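Galeria: mesa posta em tons de cinzento

Comecei esta página em outubro, quando decidi guardar num só lugar as minhas notas sobre loiça, individuais e toalhas. O português não é a minha primeira língua e por isso peço paciência com algumas palavras: durante muito tempo chamei "tapete" àquilo que na loja se chama individual, e ainda hoje me engano.

Gosto de peças simples. Na minha casa não há pratos com flores nem com filetes dourados, embora eu os admire muito na mesa dos outros. Prefiro o cinzento, o bege e o castanho, e deixo a cor para a comida. Um caldo verde fica bonito em quase tudo, mas num prato escuro fica melhor.

As notas estão organizadas por tema e não por data. Cada legenda é curta, e as explicações mais longas ficam no texto. Quem quiser ir diretamente às toalhas pode passar à última parte.

Pratos e individuais

O cinzento é uma cor difícil de comprar. Há cinzentos que puxam para o azul e há outros que puxam para o castanho, e na prateleira parecem todos iguais. Quando dois pratos ficam lado a lado, a diferença aparece logo. Durante anos procurei o conjunto perfeito, todo do mesmo tom, e depois deixei de procurar. Agora misturo de propósito um tom mais frio com um mais quente – a mesa fica menos rígida e, quando um prato se parte, não é preciso encontrar outro igual.
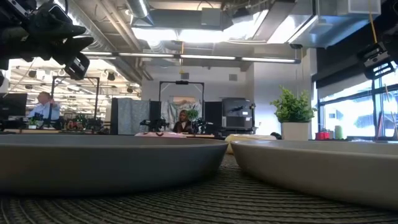

Dois pratos redondos e pouco fundos, um cinzento-carvão e outro de um cinzento mais claro e quente, sobre um entrançado escuro.

Os pratos largos e baixos servem-me para quase tudo: arroz, massa, saladas, fruta cortada. Só para sopa não os aconselho, a não ser em pouca quantidade. O bordo levantado ajuda quando há molho, e também ajuda a levar o prato até à mesa sem acidentes.

Sobre o acabamento mate tenho uma opinião dividida. É muito agradável de ver e não reflete a luz do teto, mas nos meus pratos de casa os talheres deixam riscos finos. Com uma pasta de bicarbonato e um pano macio consigo tirar a maior parte. Nunca uso o lado áspero da esponja.

Quanto aos individuais entrançados, escolho os escuros para a loiça escura e os de cor natural para a loiça branca. As migalhas entram entre as voltas e é preciso sacudi-los bem na varanda. Guardo-os deitados, com 2 ou 3 livros pesados em cima, para não ganharem ondas. Os meus nunca vão à máquina.

Toalhas e guardanapos

Com individuais não ponho toalha, só guardanapos de pano. Tenho uns de linho da Vestico, já muito lavados, e outros da Dirnari, mais grossos, que demoram a secar no inverno. Passo-os a ferro à sexta-feira, quando tenho tempo; quando não tenho, dobro-os ainda um pouco húmidos e aliso-os com a mão.

Para a próxima atualização estou a preparar as notas sobre taças pequenas e travessas, incluindo uma travessa oval que comprei numa feira e que ainda não sei onde guardar. Se alguém conhece uma boa maneira de arrumar individuais redondos numa gaveta estreita, pode escrever nos comentários.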